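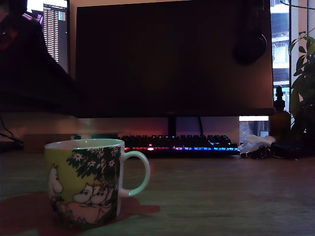 ## 【製作記】自宅の床を走る小型ロボット「Ovetti」その2:足回りがついに決まった!

**kumonosu_pwm**(スレ主)
2021年3月24日

前スレが埋まったので立て直しです。引き続きよろしくお願いします。

やっと、やっっっとまっすぐ走るようになりました。うれしすぎて夜中に家族を起こしかけました。

現状の構成はこんな感じです。

- 駆動:DCギヤードモーター左右各1、後ろはボールキャスター
- モータードライバー:Marinhoの小さいほう
- 制御周期:4 ms
- 壁検出:ToFセンサーを前と左

曲がる原因はゲインじゃなくて、左の車輪径の入力ミスでした。前スレで「ゲインの前に寸法を測り直せ」と書いてくれた方、疑ってすみませんでした。測り直して数字を入れ替えたら、廊下の端から端まで壁に触らず行けました。ログを何度も見返してにやにやしています。

次は自分の部屋で充電台まで戻るところをやりたいです。ただ、板目の床だとたまに片輪が滑るようで、オドメトリだけでは向きがじわじわずれていきます。皆さんならどこから手を付けますか?

---

**hanchi_no_hito**

直進おめでとうございます!あの蛇行ログを見ていた身としては感慨深い……

自分ならジャイロを足します。安いやつでいいので、旋回の角度はジャイロ、距離はエンコーダーと分担させるだけで別物になりますよ。うちの機体はこれで部屋を一周して戻ってきたときの向きが気にならなくなりました。

---

**nejiyama88**

ジャイロには反対しておきます。

滑っているのが分かっているなら、滑らないようにするのが先でしょう。タイヤは何を履いてますか。重心は?前に寄っていたら駆動輪に荷重が乗っていないはずで、そこを放置してセンサーを足しても、ずれの種類が増えるだけだと思います。

---

**hanchi_no_hito**

>>nejiyama88
いやー、荷重は賛成なんですが、ゴムを替えても埃で滑りますよ、床は。滑りはゼロにならない前提で組むほうが楽だと思うんだけどなあ。

---

**kumonosu_pwm**(スレ主)

お二人ともありがとうございます!

タイヤはRurkholmのシリコンリングです。重心、言われて量ってみたら完全に前寄りでした。電池を前に積んでいるので当然ですね……。今夜、電池をキャスター側に寄せすぎない程度に車軸の真上へ移します。

ついでにその場旋回のテストもやり直しました。一回転の指令に対してエンコーダーは毎回きっちり1,854カウント進むのに、機体の向きは毎回微妙に違います。やっぱり滑りですね。数字だけ見ていると完璧なのが腹立つ。でもこういうの、めちゃくちゃ楽しいです。

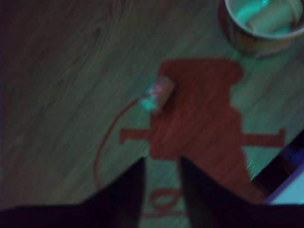
で、床での試走について相談の続きなのですが、旋回の加速をゆるくするのは効きますか?今は速度指令がほぼ段差で立ち上がっていて、動き出しに「キュッ」と鳴くことがあります。あの瞬間に滑っている気がしてならないです。

---

**nejiyama88**

効きます。というか、鳴いているならまずそこ。台形でいいから加速を付けてください。S字にするのは後でいい。

---

**toumei_gear**

はじめまして、前スレからROMってました。

自分はHiltemportっていう自作機で同じことをやっていて、加速を台形にしただけで鳴きが消えました。ただ、減速側を忘れていて止まるときに滑っていたという落ちがあるので、両方入れるのがおすすめです!

あと、テストは時計回りと反時計回りを同じ回数やって、別々に記録しておくと後で助かります。左右で癖が違うことがあるので。

---

**kumonosu_pwm**(スレ主)

>>toumei_gear
減速側!完全に頭になかったです。今のコード、止まるときは指令をいきなりゼロにしてます。そりゃ滑る。

というわけで、電池の移動と加減速の台形化をやってから旋回テストをします。左右それぞれ19回ずつ、記録は別ファイルにします。

---

**hanchi_no_hito**

それでも残ったらジャイロの出番ですからね(しつこい)

真面目な話、Ovettiは基板にI2Cのピンが余ってたはずなので、配線だけでも先に出しておくと後で天板を開けずに済みますよ。

---

**nejiyama88**

配線を出しておくのは賛成。載せるのは結果を見てから。

---

**kumonosu_pwm**(スレ主)

途中経過です!

電池を車軸の上に移しました。両面テープがなかなか剥がれず、天板を外して結局全部ばらしました。でも手で押したときの感触からして違います。タイヤが床をちゃんとつかんでる!

加速も入れました。減速はまだで、停止処理が割り込みの中にあるせいで素直に書き足せず、状態遷移を整理し直しているところです。旋回は試しに数回だけ回して、鳴きは出ていません。向きのばらつきも小さくなったように見えますが、ちゃんと測っていないのでまだ何とも。

I2Cの線も出しました。コネクターの向きが天板のねじと干渉するので、L型に替えるか悩み中です。

---

**toumei_gear**

いいペース!L型にするならピンの並びが反転するやつに注意です。自分は2回やりました。

---

**kumonosu_pwm**(スレ主)

うわ、危なかった。もうカートに入れてたので図面見直してきます。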